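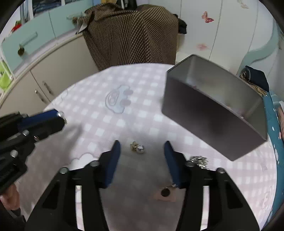 Jewelry sorting table back at Skillbridge – 63 sign up

Small trinkets, chains, odd beads. That is what the new sorting table at the Skillbridge center is all about, and people seem to like it.

The sessions started up again in February 2021 after a long gap. Last ones were in September. 63 people have put their names down so far, more than the room can take at once, so it's small groups for now and a waiting list at the front desk.

The work is simple enough. Bits of donated jewelry get laid out on a checkered tablecloth, looked over, and put away in tin boxes. Silver-colored pieces with silver-colored, gold with gold. Chains are the slow part. They come in knotted and a bad one can eat up most of a session.

"Everybody wants the beads, no one wants the chains," said Fadime Değirmenci, who runs the table. "I tell them take a pin, take your time. If it doesn't come loose, leave it for the next person and go get a tea."

Değirmenci brought the pink and white cloth from home. The bare tabletop was no good, she said – beads rolled straight off and under the radiator. Cloth holds them. It has cartoon prints on it, quite faint, and the kids who come in with their parents have been asking about it.

Sorted pieces go to Ertürk, the repair shop two doors down, which checks clasps and rings and sends back whatever can be sold. The rest is kept for craft classes. Single earrings, loose links, things with a bead missing all get used somewhere, Değirmenci said. Nothing with sharp ends goes to the kids group.

Last year's sale made $3,641, most of it from necklaces and brooches. The money went on lamps and a second set of tables. This year they want better magnifiers, the old ones are scratched and one has lost it's handle.

Tins are needed too. Metal ones with straight sides are best, large enough to get a hand into. Cookie tins OK if clean. Plastic tubs not wanted, the center has plenty.

Donations of old jewelry can be dropped at the front desk any weekday before 5 p.m. Put small stuff in an envelope or a jar please, not loose in a carrier bag. Watches are not being taken at the momment.

Groups run for 2 hours and are open to anyone 18 or over, younger ones with a parent. No experience needed. Bring reading glasses if you use them.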